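Search stories Go

Back in Dellthorpe my grandmother hemmed curtains for about 50 households, and she always told me a seam is only as good as its first knot. I thought of her all that July evening in the practice room at Clumen, with the tea gone cold and the cut still waiting – a little red mouth in the meat. 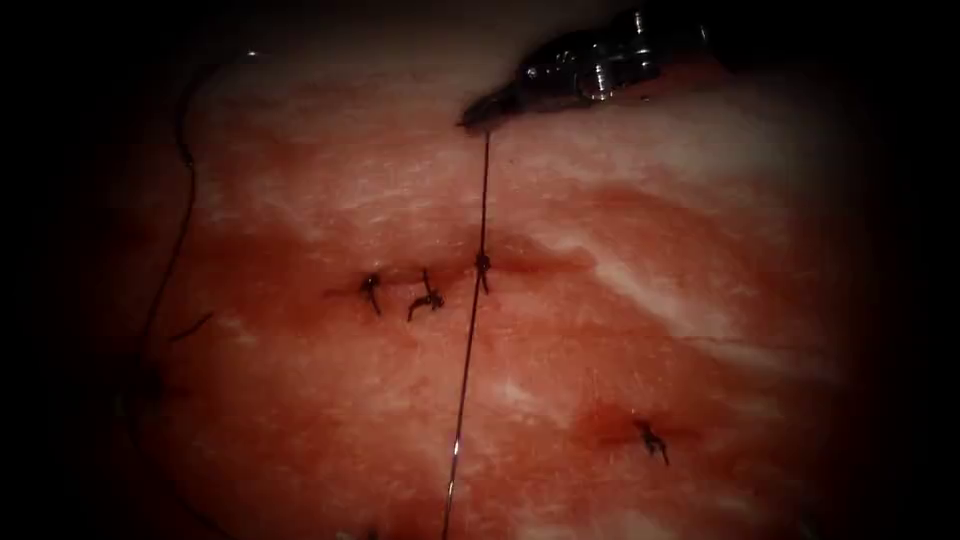

Keep your tails short, came Karagiannis from over by the sink, or you'll be picking them out of the next stitch till midnight.

I said I would, and I meant it, though I've always been stingy about cutting thread. My grandmother saved hers in a cookie tin, 100 little ends at least, and I suppose it runs in the family.
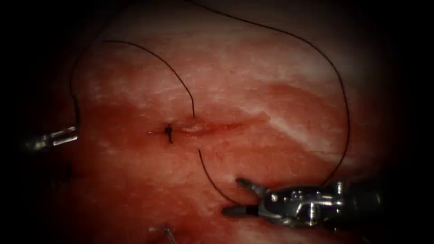

One knot in the cut, and plenty of thread.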